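Jaruwan Suksawat
@jaruwansews

OK, pillowcase thread, because I have been sewing these nonstop since May and I have Thoughts. If you own a sewing machine and one straight piece of cotton, you can make one tonight!

2/ The method is called the burrito (some people say hot dog, or sausage, I will not be taking sides). You roll the main fabric up inside the cuff, sew one seam, then pull the whole thing out through the end like a magician with a scarf. All the raw edges vanish. I squealed the first time.

3/ Fabric! Quilting cotton is fine, but flannel is my favorite for winter. WASH IT FIRST. I skipped that on the first one and it shrank so much it wouldn't go over the pillow. It's a very fancy bag for onions now.

4/ Prints: go loud. Pillowcases are the one place in the house where I say yes to everything. Pink with silly shapes all over? Yes. Lobsters? Yes, and I have plans for more lobsters. 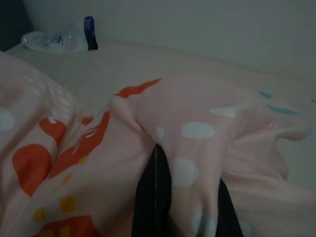 5/ Cutting. For a standard pillow I use 3/4 yard for the body, 1/4 yard for the cuff, and a skinny strip for the trim. If your print has a right way up, check it before you cut. I have a whole case of upside-down cats at home and I love them, but still.

6/ My friend Ratree Inthanon taught me to press the trim strip in half before anything else. It took me years to start listening to her about ironing and she was right the whole time. Crisp fold, straight trim, happy sewist.

7/ French seams on the sides. Please don't be scared of them! Wrong sides together, sew narrow, trim, flip, press, sew again. It's just two plain seams, and the inside comes out so neat you'll want to show people the inside.

8/ Thread: I buy the big cones from Sarpong, the little fabric shop near me. Remnants too. Their bin by the door is dangerous. I went in for needles and came home with enough for 2 more sets and a bonus apron.

9/ Someone asked how to do small pillows. Measure around the pillow when it's plumped up, then add your seam allowance. I like mine a bit snug so the print sits nice and flat and you get to see it properly. 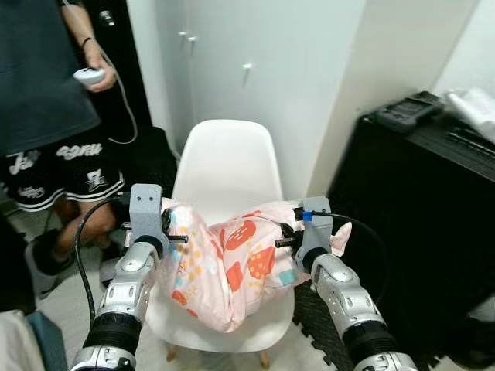

Pink print pillow on the white chair.

10/ Tally for everyone keeping score: 51 finished so far!! Most go out as birthday presents, with a bookmark made from the leftover trim tucked inside. Kids go wild for having their own.

11/ Next up is the envelope back, which has no zipper and no buttons, just an overlap. I'm trying it in a navy stripe first. Tell me what prints you've got in your stash, I want to see all of them!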